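Laundry firm puts two-armed robot in its budget before the sums are done

Cilina, the commercial laundry and linen hire firm, has set aside money for two humanoid-style sorting units from Castetix in its next equipment round, although it has yet to publish any figure for what they would save.

The plan, circulated to staff on Monday, runs to five pages. Most of one is given over to the purchase price, put at £181,000 for the pair. Servicing gets a single paragraph. Replacement fingers, which on jointed metal hands of this type are the parts most likely to wear, are listed as "to be confirmed", and so is the cost of keeping lint out of the hinges. 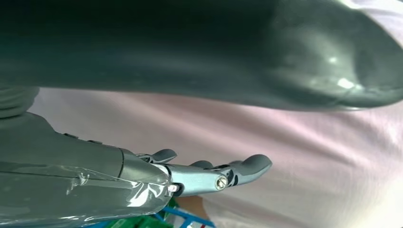 Kulap Limsakul said the firm should have asked for a hire quote first. A lease would let Cilina hand the machines back if they could not keep pace on a busy shift, she argued, and would put the repair bill where it belongs — with the supplier.

The plan mentions leasing once, in a footnote, and gives no price for it. It does compare the Castetix units with a fixed sorting line from Joubert, which costs less to buy but would mean moving the drying area. No estimate for the building work is attached, so the comparison is hard to test.

Staff have also asked who will look after the machines at the Pliltden site, where the maintenance post has been vacant since July. Selina Camenzind, who drew up the plan, said training was included in the price. She did not say for how many people, or for how long.

Cilina expects to decide after a trial, but has not said what the units would have to do to pass it.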